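PRESS RELEASE
For immediate use

Fletine will not sell "30-year" floor oils until someone shows us the 30 years

Wood floor repair firm Fletine has said it will stop stocking hard-wax oils and lacquers whose labels promise a working life longer than the product has been on the market. The change takes effect in June at the Brolora showroom and at the trade counter on Liao Street.

The decision follows a look back through the firm's own job sheets. Between them, the repair crews went over the records of 148 timber floors that had been finished with a long-life product of one sort or another, by us or by other people, and had later come back to us with a complaint. The usual story was grey patches by the back door, a dull track from the sofa to the kitchen, or a ring under a plant pot. The finish had worn through in the places where people walk, as finishes do.

"I have been sanding floors long enough to have taken off several coatings that were sold as the last one you would ever need," said Mogens Ketilsson, who runs the repair side at Fletine. "When I ask the rep how they got to 30 years, I'm told about a machine that rubs a small sample in a warm room. I would like to see the machine drag a dining chair across it with a bit of grit under one leg."

Fletine accepts that its figures prove very little on their own. They come from floors that went wrong, and people with a sound floor do not ring a repair firm. We do not know how many floors were treated with the same products and are doing nicely. The makers presumably do not know either, as none of those we wrote to could give us a number.

What changes in the showroom

Seven products will come off the shelf. We are not naming them here, partly on advice and partly because their makers may yet send us something useful. Customers who have already bought one can bring it back unopened for a full refund, or keep it and use it. Some of them are decent oils with a silly label.

The shelf card for every finish we go on selling will say how long we have been using it ourselves and on what kind of floor. For some of them the answer will be less than a year, and the card will say so. Anything that claims to be dry in 15 minutes will have a note of how long our fitters leave it before they walk on it in socks, and how much longer before the furniture goes back.

Our own range gets the same treatment. Rornero, the matt oil we have mixed for us, used to carry the words "lifetime protection". Poul Østergaard, who looks after buying, asked for them to be taken off and was told the tins had already been printed. They are now being sold with a plain sticker over the line. He has also withdrawn the Rornero leaflet, which described the oil as self-healing. It can be patched with a cloth and a second coat, and the new leaflet says that.

Guarantees

Rukhsana Satti, who handles customer complaints, read the guarantees that came with the seven products. She found that most ask for the floor to be cleaned only with the maker's own soap, re-oiled every year with the maker's own oil, and kept within a band of room humidity that few houses with a tumble dryer will manage in winter. Miss one and the cover lapses.

"If you have to put a new coat on every year, then I don't know what the 30 years refers to," she said. "The tin, maybe."

She suggests that anyone who has been sold a long guarantee look up what it pays for. In the ones she read it was a replacement tin. Sanding, labour, moving the furniture and a few nights somewhere else were all left out.

What we don't know

We have been asked whether the dearer products last longer than the cheap ones. We think one or two of them might. Our job sheets do not always record who did the sanding, and a badly prepared floor will spoil any finish at any price, so we can't separate the two. Crews are now writing down the grit used, the state of the boards and the room, and we will look again when there is enough to look at. It may show nothing.

Gunnlaugur Thoroddsen has agreed to check the sums. He does not work for Fletine and has told us he expects to be unimpressed.

Makers who hold records from real floors in real houses are welcome to send them to the trade counter, marked for Beat Ammann. Brochures will be recycled.
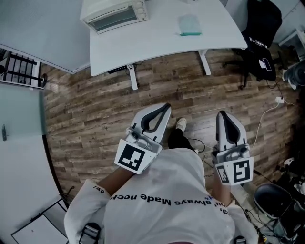 Fletine | Timber Floor Repair Department

Press calls are taken at the Brolora showroom until 4.30 pm. Please ask for Beat Ammann. Copies of the new shelf cards are available on request.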